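Refund on a business conference that got "postponed"?

Posted April 16, 2020 in Events & Conferences

OK so I'm hoping somebody here has been through this. Back in December I bought two tickets to the Irnside Business Leaders Forum. I run a tiny company (me plus one part-timer, we fix and resell office computers) and the early price was the only way I could justify it. Even then it came to 1,000 dollars for the pair, and that's a lot of money for me to have sitting in somebody else's account right now.

Last month the organizers, Semple Events, sent out an email saying the forum is "postponed to a later date to be announced." No new date, no new venue, nothing about refunds. I wrote back and got a form reply saying my tickets will "automatically roll over." I don't want them to roll over! I have no idea if I'll even be in business by then, and half the speakers I wanted to hear have already vanished from the website. 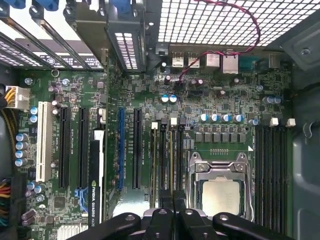
Inside one of the desktops, green motherboard and all

The terms on the ticket page say refunds are available "if the event is canceled" and that there's a 10 percent admin fee on any refund. They don't say a single word about postponement. I paid by credit card, and I booked a hotel too, but the hotel was nice about it and gave me everything back.

So can they do this? Do I have to wait for a new date before I can ask for my money? And has anyone gotten a refund out of Semple in particular?

Posted by: deskjockey_mollach

pitastreet

Been there, though with a different organizer. Mine was a trade summit over in Pita and they pulled exactly the same thing, postponed with no date. What worked for me was being polite and very, very specific. I didn't ask "what are my options," I wrote "please refund my ticket to the card I used, here is my order number, please answer within 10 days." I also quoted their own terms back at them and pointed out that the thing I bought was a ticket for certain dates, in a certain city, and they were no longer offering that.

They came back with a credit plus a discount on next year's gala dinner (no thank you). I said no, and then they offered me 70 percent in cash. I took it! You might hold out for more than I did. I was tired and wanted it off my list.

If that goes nowhere, call your card company and ask about a dispute for services not provided. A few things to have in front of you when you call:

The original confirmation with the dates on it
A copy of the terms as they looked when you bought (if you didn't save one, check the confirmation email, mine had them pasted at the bottom in tiny print)
The postponement email
Your written request for a refund and whatever they said back

Don't leave it too long, as there's a time limit on disputes. Ask your card company how they count it when an event has been moved, mine counted from the original event date but I wouldn't assume yours does the same. And I'm not a lawyer, the rules depend a lot on where you are.

ticketless_again

just do the chargeback, these companies never pay unless you make them. I wouldn't even bother emailing

hallway_track

I'd be careful with the answer right before mine. My bank's first question was whether I had tried the organizer in writing, and I hadn't, so they sent me off to do that and I lost 2 weeks. Send the email first.

Can't tell you anything about Semple from experience, sorry. I did go to the Irnside forum once as a guest of a client and it seemed well run, good panels, terrible coffee. One more thought, if you'd still like to go someday, ask whether they'll refund one ticket and roll over the other. A smaller organizer might say yes to that a lot faster than to the whole amount, and you'd at least have half your cash back while you wait to see what date they pick.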